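**Marker ghosts on a white tabletop**

Tatiana Dvořáček

My white table has collected a faint gray smear wherever a marker rests. I've tried dish soap and glaring at it. What next?

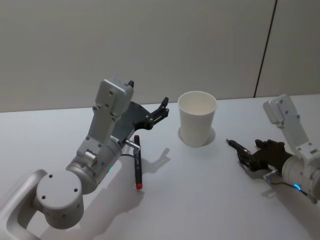
*Red-capped marker on the white top, paper cup nearby.*

**pereyra_561**

Rubbing alcohol on a soft cloth, small circles, then plain water. Test a corner first — some finishes go dull and then you have two problems. Mine took 5 passes and most of a podcast.

**Jotus**

Get a darker table.

**sirkilov**

Seconding alcohol. Skip the scrubby side of the sponge, I have the scratches to show for it. And stand the markers in a mug, cap down.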